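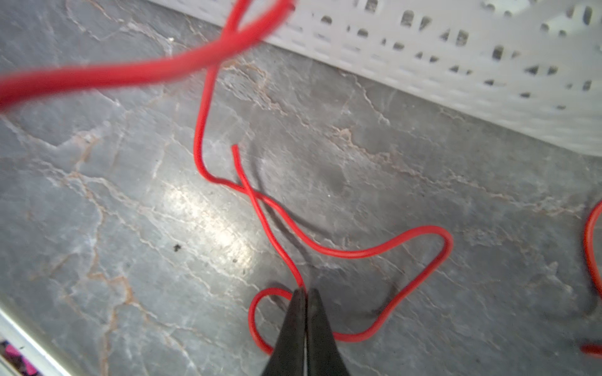

What do you all use to keep a sourdough starter going when you only bake every other week?

A jar in the back of the fridge, fed the night before I bake and again that morning, and that's really the whole system.

Sorry, I know I'm answering my own question before anybody else gets a chance, but I've been meaning to write this up for the list since November and it seemed like the way in. I'd still love to hear what the rest of you do, especially anyone with a cold kitchen. Mine sits at sweater temperature from now until spring.

On 12/02/2019 a member of the bread list wrote:

> I baked the Tolora loaf from the last digest and it came out flat
> as a plate. The starter had been in the fridge for two weeks and I
> fed it once, waited four hours and went ahead. It had bubbles! I
> used 500 grams of flour like the recipe says. Is my starter dead
> or is it me? Also, is it worth ordering the Brulley flour or is
> that just people being fancy?

Your starter isn't dead. Four hours after one feeding, straight out of the fridge, in December, is just too soon. Bubbles tell you something is alive in there, but I'd want to see it double before I put it anywhere near dough. Mine takes all night on the first feeding and then maybe five hours on the second, and if I skip the second I get your plate. (I have made that plate many times. It makes okay croutons.)

What I do now: take out a big spoonful, throw the rest into the pancake bowl, and feed the spoonful with equal weights of flour and water. Lid on loose, jar in the oven with only the light on. Put a note on the oven door. I preheated a jar once and I'm not going to talk about it.

The Tolora recipe is also pretty wet, and I don't think the digest version makes that clear. For the 500 grams of flour I hold back a good splash of the water and work it in with the salt, after the dough has rested half an hour. If it already feels like pudding, leave the splash out. You lose a little of the open crumb but it stands up, and my family would rather have toast that holds butter than toast with a hole in it.

About the Brulley flour - I like it, I buy it, I don't think you need it. I did two loaves side by side, one with that and one with the store brand, and the Brulley one smelled better going in and tasted the same by day two. Where I do notice a difference is rye. A bit of fresh rye in the feeding wakes a sleepy starter up like nothing else, so if you're ordering anything, order the small bag of that.

Somebody asked a while back about baking without a Dutch oven and I never replied, so I'll tack it on. I used the lid-and-stone method out of the Ó Dálaigh booklet for a whole winter before I had a pot. You heat the stone, slide the loaf on, and turn a big roasting pan upside down over it for the first 20 minutes. It works fine! My pan was a Rallero from a yard sale and it was a little too short, so every loaf that rose well had a flat spot on top. Measure first.

One more thing and then I'll stop. Try weighing the dough before you shape it. I aim for 551 grams a loaf when I'm making the smaller ones, only because that's what fit my two baskets the first time and I wrote it on the inside of the cupboard door. When the weights match, the loaves come out of the oven together and I don't have to stand there poking them in turn.

Let me know how the next one goes, and if it's flat again send the timings, when you fed it and when you mixed. And does anyone have the seeded version of the Tolora? I had it printed out and now I can't find it anywhere.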